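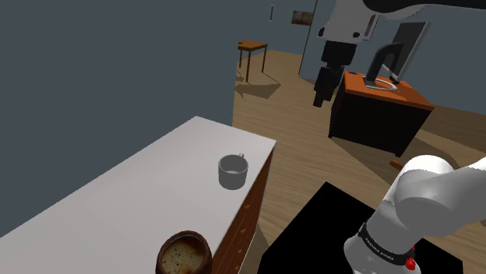

Most of the trouble with an arm set up next to a kitchen worktop comes from the worktop. Vik is the name we use for the arm at Stevimholm, and before anything was bolted down Anathi Visser built the room as a simulation and moved the furniture about in that. It is worth an afternoon if you have the software. The layout has the counter to the left of the arm's base, the desk and monitor across the room, and open floor under the gripper, so there is somewhere to park it that isn't over the crockery. It also shows up the habit you need to break first. The brown cup on the counter has drink in it and is much nearer than the grey mug. On the real counter, full cups go on the other side of the room before the power comes on.

Fixing the base

Check the mounting bolts cold, before the first run of the day, and again after 60 minutes on a new mount. Use the torque figure in your own manual. If the platform stands on floorboards, put a spirit level on it both ways and write the readings on a bit of tape stuck to the side. Ours had crept by May, and we only knew because Hendrik Swanepoel had written down the old numbers.

Leave the stop button where a person standing at the counter can reach it without leaning across the arm. Test it every morning.

Cables

Leave a loose loop at the base, big enough that the arm can turn to both ends of its travel without pulling. Move it there slowly by hand or at the lowest speed and watch the loop, not the gripper. Cable ties should be snug but still turn under a finger. Cut the tails flush with side cutters, as scissors leave a sharp end that will catch your sleeve.

Cleaning

Switch off and wait before you start. A soft cloth, barely damp, with a drop of washing-up liquid in a bowl of warm water, does for the white covers. Never spray anything at a joint. Kitchen grease gathers on the underside of the lower link, where it is awkward to see, so feel for it with a clean fingertip. Dry everything before you switch on again.

Wipe the worktop too. A ring of dried tea is enough to make a mug stick when the fingers try to lift it.

Fingers and pads

Look at the fingertips once a week with a torch. Take off both pads even if only one looks worn, and keep them as a pair, marked L and R in pencil on the back. Clean the seat before fitting new ones - old glue will hold a pad slightly crooked.
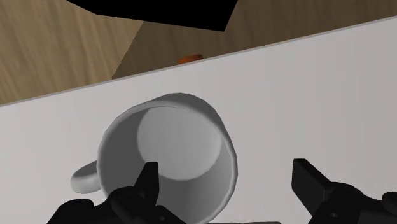 After new pads, open the fingers fully, close them on nothing, then open them again, and do that 9 times at low speed. Listen for a click. Next try an empty mug you don't mind losing, first by the rim and then round the body. Lift it 5 cm over a folded tea towel, hold it, and put it back down.

If it slips, check in this order:

Grease on the pads
Grease on the mug
Loose pad screws
Grip force set too low

Tighten the pad screws a little at a time, going from one to the other. Stripped threads are a nuisance to put right and usually mean a new finger.

Spares and notes

Two spare sets of pads in a lidded jar, the right hex key taped to the lid, and a notebook beside it. We call ours the Jitenis book, after the shelf it lives on. Write the date, what you did and who did it.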